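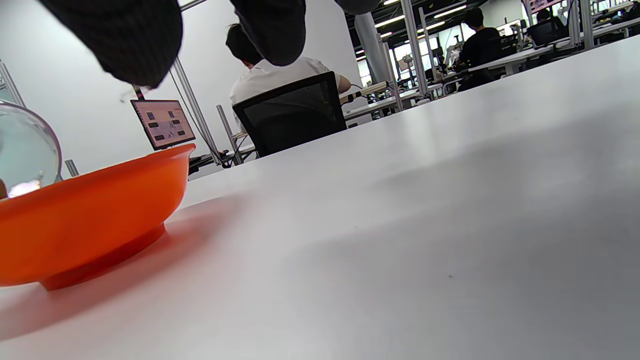
An orange bowl on a white tabletop.

Seltville Concert Hall to reopen with a season of visiting orchestras and touring bands

September 13, 2022

The Seltville Concert Hall will open its doors to the public again next month after a closure that began in June of last year. The hall, which seats 1,523, has a new stage floor, a rebuilt loading bay and a programme that for the first time gives equal space to orchestral music and to touring rock and folk acts. Stavros Ionescu, who was appointed Director of Programming shortly before the building closed, spoke to the Seltville Arts Bulletin at the hall's administrative office.

Mr Ionescu came to Seltville from a festival post and had expected to begin by booking a season. Instead he spent his first months in meetings on the load-bearing capacity of the stage.

"The old floor could carry a symphony orchestra without difficulty," he said. "It could not carry a modern lighting rig and the equipment that a touring band brings with it. We were turning down two or three enquiries a month. Promoters stopped asking, and once that happens it takes a long time to persuade them to ask again."

The opening concert will be given by the Brollent Chamber Orchestra under its principal conductor, Krešimir Petkov. The programme has been built for a room whose sound the players have not yet tested with an audience present. Mr Ionescu confirmed that the orchestra will hold two open rehearsals, both free of charge, at which the height of the ceiling panels will be adjusted.

"Mr Petkov was firm on that point," he said. "He told me he would not conduct an opening night in a hall that had only been heard empty. I thought that was a fair condition. People absorb a great deal of sound, and winter coats absorb more."

The following evening belongs to Cavetti, the five-piece band whose last appearance in Seltville was at the old Corn Exchange. Their singer, Tomos Eynon, grew up in the town and played in the county youth brass band as a boy. The concert will be the first of 11 dates on the group's autumn tour.

Asked whether a loud amplified show on the second night might be seen as a provocation to the hall's established audience, Mr Ionescu said that he had received letters to that effect and had replied to each of them.

"Some of our subscribers have held the same seats for thirty years. They are entitled to write to me and I am glad that they do. I have told them that their series remains in place, with the same number of concerts as before. What has changed is the use of the nights in between, when the building used to be dark."

Subscribers will notice one further change. The Sunday afternoon recitals, formerly held in the main auditorium, will move to the Stamatopoulos Room on the first floor. The room was used for storage before the works and now has its own entrance from Mill Street. The pianist Stojan Hodžić will give the first recital there, and a series of song programmes will follow after the new year.

Mr Ionescu acknowledged that the smaller room will not hold everyone who used to attend. "We looked at the attendance for those concerts over several seasons, and on most Sundays the room would have been large enough. On a few it would not. For those we shall keep the auditorium available and decide a month ahead."

Ticket prices were raised before the closure and will not be raised again this season. Seats in the upper circle for the orchestral series will remain at the lowest price band, and pupils at schools in the district may buy unsold seats at a reduced rate from one hour before each performance. The prices for touring acts are set jointly with their promoters. Mr Ionescu said that this had led to some hard bargaining.

"A promoter wants one price and a quick sale. We want a part of the house that a young person can afford. In the case of Cavetti we reached an agreement late, and I should say that the band helped us. Mr Eynon remembered queuing for returns here himself."

The technical side of the reopening has been managed by Damian Zürcher, the hall's Head of Stage, who joined the conversation towards its end. He explained that the new loading bay allows a lorry to reverse directly to stage level, where previously all equipment was brought up by a goods lift dating from the construction of the building.

"The lift was slow, and when it failed we carried things," Mr Zürcher said. "With the bay, an orchestra can leave after its concert and a band can begin to load in the same night. You could not plan two such evenings in a row before. My crew would have walked out, and I would have gone with them."

The organ, which was covered throughout the works, has still to be cleaned and retuned and will not be heard before the spring. The café on the ground floor will open on concert evenings only until a permanent operator has been appointed.

Tickets for the orchestral series are on sale now from the box office in Mill Street and by telephone. Booking for the Cavetti concert opens to subscribers first and to the general public one week later. Those wishing to attend the open rehearsals are asked to reserve a place in advance.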